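Findeslow Brushless Motor Kit (three-part, take-apart)

I've been selling these for a while now and they're still the thing I end up playing with at my own desk.
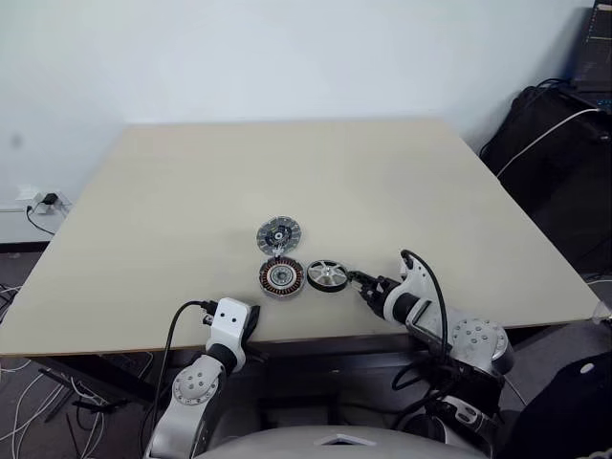 I started stocking the Findeslow after a customer asked me for a motor her students could open without ruining it. Most of the ones I tried were glued shut! This one comes apart into a flat end plate, a stator with the copper windings right out where you can look at them, and a rotor that reminds me of a little alloy wheel (spokes and all).

Every kit gets you the three main parts, 6 screws, a hex key and a folded sheet with the assembly order. Putting it together takes me 15 minutes if I'm chatting, less if I'm not. Go slowly when the rotor drops over the stator – the magnets grab hard and they will pinch a finger.

A few things people write to me about:

Item number is 1017. The older Hafstein end plate won't fit, sorry, the holes are in different places.

Ages 13 and up, please.

I don't include a speed controller. Any basic hobby one should do, and I keep the Brurnik in stock if you'd like to get both in one box.

Spare end plates are back as of February, so if yours got bent, just drop me a line and I'll add one to your order.

Darcy Petrenko

Related items
Brurnik speed controller
Hafstein end plate (old style)
Cetorham parts tray
Spare screw pack

Contact | Shipping and returns | © Darcy Petrenko | Back to top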